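Deck screws snapping in ipe, is it the screw or the pilot hole?

Posted in Fasteners & Hardware

deckplane_77
Replacing boards on a small ipe deck. Framing is pressure-treated 2x8, boards are 5/4 nominal. I bought a box of 100 Troltberg stainless trim-head screws, #8 x 2-1/2", marked 305. The heads shear off just before they seat. I lost 5 out of the first row. I drill a pilot through the board and let the screw find its own way into the joist. Impact driver, middle setting. Should I go to coated carbon steel, or to 316? The house is well inland, no pool.

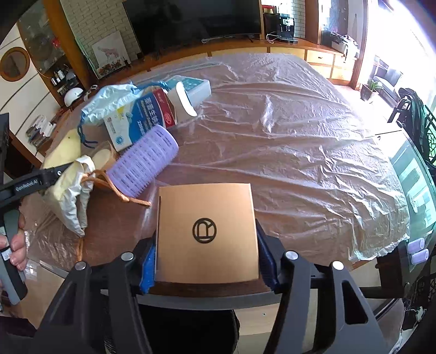

Box and gripper, table covered in plastic

Also, the snapped shanks are flush with the joist. Can I leave them?

9 replies, 3 shown

Moken_Millwork
It's the pilot hole. 305 is softer than hardened carbon steel and has less torsional strength, so it will twist off in dense hardwood if the hole is undersized. Going to 316 gets you more chloride resistance and no useful gain in strength. Inland, you don't need it.

Drill the board and the joist in one pass, full depth of the screw. For a #8 in ipe I use a 9/64" bit, then countersink separately. Clear the flutes at least twice per hole or the dust packs and the bit burns. Switch to a drill with the clutch set low and stop when the head is just below the surface. Wax on the threads helps. Don't use soap, it holds moisture.

Move up to #10 if the trim heads aren't a must for looks. I put 318 of them into a porch last November and broke 2, both where the bit had worn down.
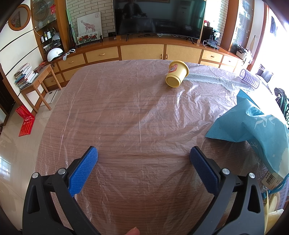

Table with a yellow bucket near the far edge

Leave the broken shanks if they are flush and the new hole is offset by at least 1/2". If one stands proud, grind it down. Do not hit it sideways with a hammer.

pongsiri_decks
just use coated ones, been fine on mine

Prakside
Would not follow the reply above for ipe. The coating scrapes off going through the board, and the bare steel then leaves black stains around the head from the tannins. Stainless was the right purchase.

One addition on the joists: check that the lumber isn't still wet from treatment. It shrinks as it dries and the boards can end up loose. Retighten by hand after the first summer, quarter turn at most.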